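アイスホッケーのスティックテープの巻き方(ブレード編)

こんにちは。社会人チームでのんびりホッケーをやっている者です。チームの後輩から「テープってどう巻くのが正解なんですか」と聞かれて、口で説明したら全然伝わらなかったので(笑)、自分のやり方を書いておきますね。

まず用意するもの。布のホッケーテープ、ハサミ、ワックス。ハサミは手でちぎれる人ならいりません。私は指が痛くなるので使います。テープの色は白でも黒でもお好みで!黒だとパックが見えにくくてキーパーが嫌がる、なんて話もありますが、私のシュートではどっちでも入りません。

最初に古いテープをはがします。糊がベタベタ残っていたら、乾いたタオルでごしごしこすってください。水滴がついたまま巻くと、試合の途中でぺろーんとめくれてきます。これ、8月のIllwood……じゃなくてIlldaleのリンクでやった合宿で本当にやらかしました。第2ピリオドの間ずっとテープの端がひらひらしていて、気になってパスどころじゃなかったです。

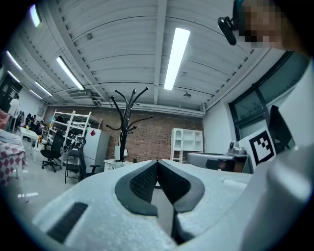 天井は白い波板です。

さて、巻き始めはヒール(かかと側)から。トゥから巻く人もいますけど、私はヒール派です。テープの端をブレードの裏面に当てて、下をくぐらせて表へ回し、少し引っぱりながら進めます。重ねる幅はテープの3分の1くらい。重ねすぎると先が重くなるし、足りないと隙間から下地が見えてきます。シワが寄ったら、面倒でも一周戻して巻き直しましょう。

トゥまで来たら、先端を少しはみ出させて、ハサミで丸く切りそろえます。先っぽをむき出しにしておくのが好きな人は、手前で止めてもOK。切り終わりはブレードの上の縁に持ってくると、氷でこすれにくくて長持ちします。

巻けたら手のひらで全体をぎゅーっと押さえて、パックの丸い面でブレードの表と裏をこすってください。シワや浮きがつぶれて、ぴたっとなじみます。最後にワックスをさっと塗って完成!雪がつきにくくなるので、私はこれがないと落ち着きません。

巻き直すタイミングは人それぞれですが、私は試合の前の晩にやっています。Okwoodとの練習試合のときだけ更衣室であわてて巻いたら、見事に斜めになりました。テープは1本300円のもので十分ですよ。

グリップ側の巻き方はまた別のページに書きますね。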